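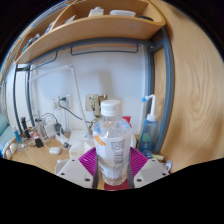

Vitalii Skoryk reckons the clock alignment ought to come before anything else, on the grounds that he lost most of May to it and would like someone to profit. Fair enough. Clocks first, then, and the grasp labels after.

What follows is how I turn a pile of raw gripper recordings into something Joltari will train on without sulking. You'll need the Grimia command line tools, a Python you haven't customised too cleverly, and a disk with more room than you think. I'm assuming the recordings are already calibrated. If they aren't, go and do that, and I'll see you in a week.

Step 1: Put everything on one clock

Video frames and finger-width readings come off separate threads, and each thread has its own opinion about the time. Run the alignment pass on the whole folder at once:

grimia align --ref video --width-log width.csv ./session

It prints an offset for each episode in milliseconds. Mine usually sit near 30. One came out at 171 and I stared at it for an hour before discovering the log had been written twice. If an offset is wildly unlike its neighbours, look for a duplicate log before you blame the maths.

Don't average the offsets across a session. I know it's tempting. The policy will learn to close its fingers a little late, every time, with tremendous confidence.

Step 2: Find the moment of contact

Joltari wants a contact index per episode. The naive method is to watch the width signal and call it contact when the number stops shrinking. This works beautifully on rigid blocks and falls over on a drink bottle, where the plastic gives a bit and the fingers give a bit more, so the width keeps creeping in well after everybody has touched everybody.

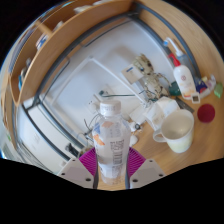
Use the slope instead. Smooth the width over a short window, take the derivative, and mark contact where it drops to a quarter of its closing speed:

grimia contact --mode slope --ratio 0.25 ./session

Clear objects get one extra flag, --no-depth. Depth estimates on transparent plastic are mostly creative writing, and the default mode trusts them far too much.

Step 3: Trim and export

Cut each episode so it starts a little before the approach and ends after the fingers have settled. Then export:

grimia export --format joltari --max-frames 2000 ./session

The limit can go up to 4000 if your episodes dawdle. Past that the Mellby loader drops frames from the end, and it does so in complete silence. Check the frame totals in the manifest against the originals.

If you're on the old Salcedo branch, the flag is spelled --maxframes with no second hyphen, and the hyphenated version is accepted and ignored. I've filed a ticket. It has been labelled "behaviour, intended".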